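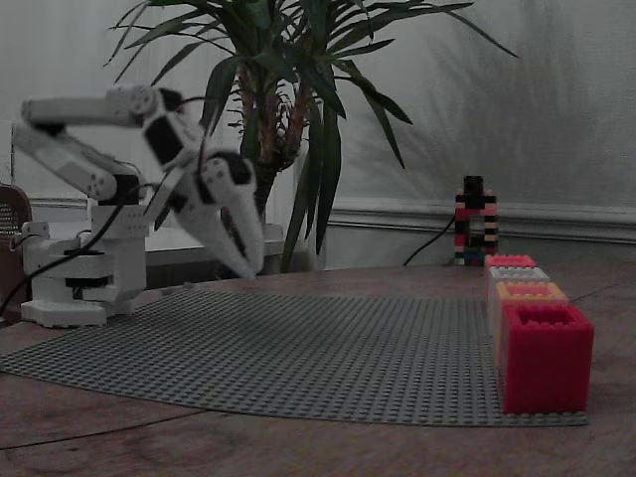

OK so start with the pairing problem, everybody has had this one. Speaker on the shelf, phone in hand, phone says connected, no sound. Ask for hands. Then the Skimton story, short version: bought the little clip-on speaker in January, returned it, bought it again. Point at the gray baseplate, all those studs in even rows. Bluetooth chops its slice of the air up like that, lots of small slots, and the speaker and phone hop from one to the next together. Lose step and you get the stutter. Don't go deeper than this, Fathima Marikar has the radio stuff after lunch.

Next: battery claims. Box says 50 hours. At what volume?? Low, always low. My Pelari does a lot less at party level. Read the small print out loud, gets a laugh. Charging case adds to the number too so check if they counted it.

Range. Walls matter more then people think. Kitchen is the worst, microwave, fridge, all that metal. Move the speaker first, before buying anything. SKIP if running late.

Codecs - one minute only. Phone and speaker both need to support the fancy one or it drops back to the basic one. The Economou earbuds I had did exactly that for months, never noticed. Slide with the settings menu goes here. Say "developer options" slowly.

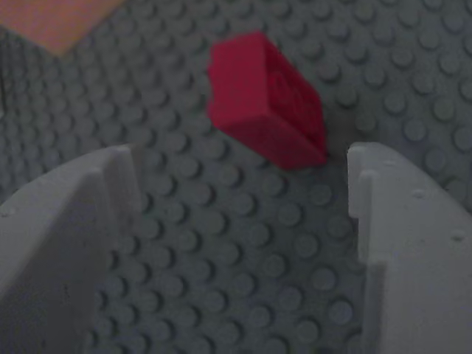 Can I connect one speaker to two phones at once?
Depends on the speaker. Look for "multipoint" on the box or in the manual. The Flalotitz has it but it's off when you get it, hold the power and plus buttons together till it beeps. Only one phone plays at a time, the other waits.

Then prices, 246 for the big Flalotitz, 838 for the pair of Economou towers. Let that sit. Would I pay it? For the living room maybe. For teh garage no.

Last bit, firmware updates. Do them plugged in, phone close by, app open. Takes forever. Water, then questions.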